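Winter Hours and Changes at the Benavides Street Swap Shop

November 24, 2021

The swap shop on Benavides Street goes to its winter schedule after the holiday weekend. We will be open mornings only, from opening until noon, and the back entrance will be locked once there is snow on the ramp. Please use the front door and leave the two parking spaces nearest the steps for people who are dropping off heavy items. If both are taken, pull up along the fence and ring the bell.

Regular hours come back when the clocks change in the spring. We looked at staying open later on some evenings, but the heat in the building runs on a timer set by the landlord and the front room gets cold fast after lunch. The rent did not go up this year, so we are leaving that argument for another time.

What we can take

Kitchen things, hand tools, lamps with a working cord, picture frames, board games with all their pieces, and winter clothing in clean condition. Coats go quickly at this time of year, and children's snow boots go even faster. Tie boots and shoes together by the laces before you bring them. We had a lot of single boots left over last winter, and most of them ended up in the trash.

Books are on hold until January. The shelves on the north wall are full and the overflow boxes are blocking the fuse panel, which the fire inspector pointed out in writing. If you have books to get rid of now, the library branch in Drenine has a cart by the entrance and will take paperbacks in any condition. They do not want encyclopedias and neither do we.

We still can't accept mattresses, car seats, paint, propane cylinders or anything with a refrigerant in it. Paint can go to the county drop site on the Prurnum road. Call them first, as the site closes in freezing weather and the sign at the gate is not always changed.

Scrap and small metal

The scrap program continues through the winter. Bring nails, screws, hinges, brackets, broken cutlery, old keys and similar pieces, and hand them to whoever is at the desk. Take off wood, plastic and rubber if you can do it without special tools. Magnets are worth bringing in on their own, so keep them apart from the rest.

Busatness Salvage is our buyer again. They changed their terms this fall and now want brass and copper kept separate from steel. A mixed load is paid at the steel price, even if half of it is brass. The last load was paid that way and it cost us 70 dollars, which would have covered the new bulbs for the front room. If you aren't sure what a piece is made of, try a magnet on it. Steel will hold the magnet and brass will not. Plated pieces can fool you, so scratch the bottom and check for yellow underneath.

Please do not leave scrap outside the door when we're closed. Somebody left a box of screws on the steps last month and it split in the rain. We were picking screws out of the gravel for days, and one delivery driver got a flat.

Repair table

The repair table meets on the first open morning of each month. We have room for 12 sign-ups per session, and the sheet is on the clipboard next to the coat hooks. Lamps, toasters, zippers and wobbly chairs are all fine. Sewing machines need to be signed up a month ahead so the right belts can be ordered. Bring the foot pedal and the power cord, even if you think the problem is somewhere else. Several people have had to make a second trip for the pedal.

Parts are charged at cost. The work is free, though there is a jar for coffee money, and it has been pretty light since summer.

We would like to borrow a small bench vise for the winter. Ours has a cracked jaw and a replacement would cost more than the vise did. One with a clamp base is best, as we have to clear the table after each session.

Snow closings

If the Drenine schools close for snow, we close too. We do not make a separate announcement, and the phone message is not updated from home. On a two-hour school delay we open at the usual time, but the lot may not be plowed yet. Sand is in the barrel beside the front steps, and the scoop hangs inside the door. Please put it back when you're done with it. 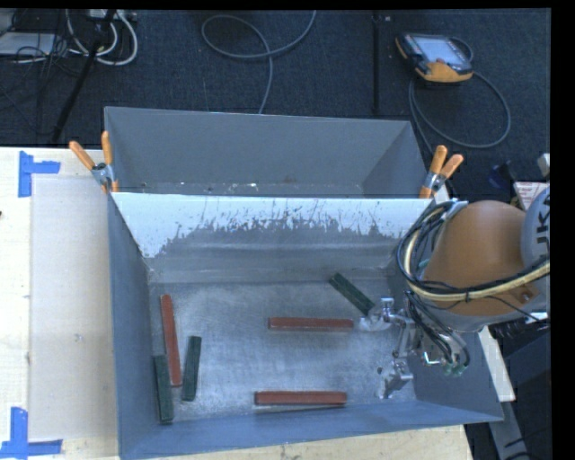 Items held at the desk with your name on them will be kept for one week through the winter. After that they go back on the shelves. If the weather keeps you from getting here in time, call during open hours and we will move the date on the tag.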